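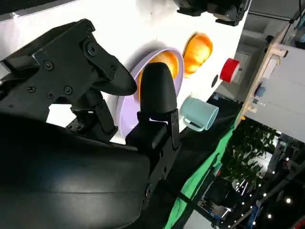 Black gripper fingers and a lavender plate

Zevilar Vuvix - automatic water top-up for aquariums
Order number 811

Search the shop
Type product or part number
Search

The Vuvix is a small unit which keeps the water of your aquarium on the same level. When the water evaporates and the level goes down, a sensor on the glass notices it, and a small pump brings fresh water from a container that you place beside or under the tank. When the level is right again, the pump stops. It has one button and one lamp, and there is no app to install.

We made it for freshwater tanks first. Many of our customers have an open tank without a cover glass, with plants growing out of the water, and in the heating season such a tank can lose a lot of water in one week. Who tops up with a jug each evening has no need for this product. Who is away for several days, or who has a hang-on filter that begins to make noise as soon as the level is a little low, will have some use of it.

What is in the box

The control unit with its bracket, the sensor with magnet holder, the pump, 2 m of soft hose, the power supply with a British plug, one hose clip for the edge of the tank, and the printed instructions. The container for the fresh water is not in the box. You can use any clean food-safe canister with an opening wide enough to let the pump pass through. Please do not use a canister that had cleaning liquid in it before, also not after washing it many times.
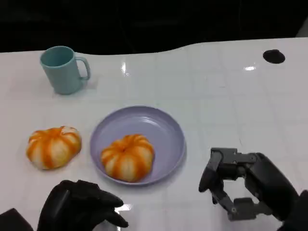 Teal mug, lavender plate, white table

Choosing the container

The pump has to stand upright on the bottom and be covered by water. A tall, narrow canister is for this reason better than a flat one, where a good part of the water stays behind and can't be used. Cover the opening, but do not close it airtight. If air can't come in, the pump will pull against the vacuum and give you less and less water, and many customers have written to us that the pump was broken when only the lid was too tight.

The container must stand lower than the water level of the aquarium. This is the most important point on the whole page. If the container stands higher, for example on a shelf above the tank, the water can continue to run by itself after the pump has stopped, and it will do so until the container is empty. The other direction is also possible. If the end of the hose hangs under the surface of the aquarium, the water from the tank can run back to the container. Fix the hose end with the clip so that it stays above the surface, and you will hear a little splashing when it works.

For a freshwater tank you can fill the container with the same water that you use for your water changes, but remember that only pure water evaporates. The minerals stay in the tank. With hard tap water the hardness climbs slowly from month to month, so we advise to mix in osmosis water or to keep the routine of regular water changes. The Vuvix does not replace a water change.
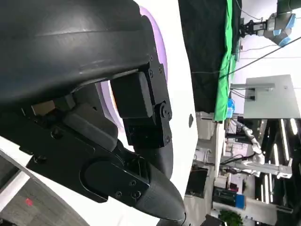
Herrera
Product support, Zevilar, Drultville

Putting the sensor on the glass

The sensor is made of two parts. The part with the cable goes inside the tank and the magnet goes outside. Clean the glass first on both sides, also where it looks clean, as a thin film of algae is enough to let the sensor slide down during the night. Hold the inner part with its line exactly at the level you want to keep, then bring the magnet slowly to it from outside. Please keep your fingers away from between them.

The holder is good for glass up to the thickness that is printed in the instructions. On thicker glass it will hold at first, but it can slip when you touch it with the algae scraper, and then the pump would fill to a wrong level or would not start. If your tank is thicker, write to us before you order. We have a hook for the upper edge, which we send for the cost of the postage.

Choose a calm place. Directly beside the filter outlet the surface moves all the time, and the sensor sees high and low water in turns. The unit waits 30 seconds before it believes a low level, and this is enough for small waves, but not for a strong outlet which points to the same corner. Floating plants are a second reason for wrong readings. Duckweed likes to collect behind the sensor, and a small ring of airline hose around the place keeps it open very well.

First start

Connect everything, fill the container, and only then put the power supply in the socket. The lamp turns green when the level is right and blue when the pump is working. Take a cup of water out of the aquarium and wait. The lamp should change to blue, the water should come, and after a short time the lamp should be green again. Stay beside the tank for this first test, and repeat it once the next day before you trust it alone. Make a loop in each cable which hangs lower than the socket, so that drops fall from the loop and do not run into the plug.

If the pump runs too long without the level rising, the unit switches it off and the lamp turns red. In most cases the container is empty. Fill it, press the button until the lamp goes out, and release. The other usual causes are a bent hose or a snail in front of the pump inlet (yes, they travel in the container too, when you fill it from the tank).
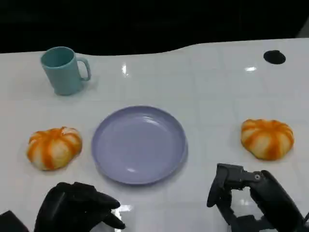 The sensor works with light, and for this reason the lamp over your aquarium has some influence on it. A normal LED bar which is fixed in the middle of the cover gives no trouble. More difficult are strong spots that hang directly above the sensor and are reflected from the water into it. Look at the white table top in the photo and how the overhead lights come back from it as bright patches - on calm water you get the same, and when such a patch falls on the sensor, it can report water where there is none. Move the sensor a hand's width to the side, or put on the small black cap, which is now delivered with each unit. Older units came without the cap, and we will send you one if you give us the order number.

Care

Wipe the sensor with a soft cloth when you clean the glass. Lime is removed with a little vinegar, outside of the tank, and then rinse it well. Do not scratch it with a blade. The pump can be opened without tools: turn the front plate to the left, pull out the small wheel, and rinse it under the tap. Always pull the plug before you put a hand in the tank or in the container, as you should with every electrical device on an aquarium.

The hose gets harder with the time, mostly at the end which is near to the lamp. Cut off the hard piece when there is enough length left, or order a new one as spare part. All spare parts are available one by one, also the wheel of the pump and the magnet alone.

Salt water

It is possible to use the Vuvix on a marine tank, and several customers do it, but please fill the container only with osmosis water without salt. Salt creeps up along the cable and makes a crust on the sensor, which you should wipe away each week. We do not recommend it for very small marine tanks. There, even a short error of the pump would change the salinity too much for the animals.

Guarantee and returns

The guarantee is 36 months on the control unit and on the sensor. The wheel of the pump and the hose are wearing parts and are not included. If something does not work, please write to us before you send it back, and tell us which colour the lamp shows. Many problems can be solved by letter or email in one day. Returned units must be dry and, if possible, without plants in the hose.

Orders which we receive before noon leave Drultville on the same day. The black version of the bracket is sold out at the moment and will be back in October, the grey one is in stock.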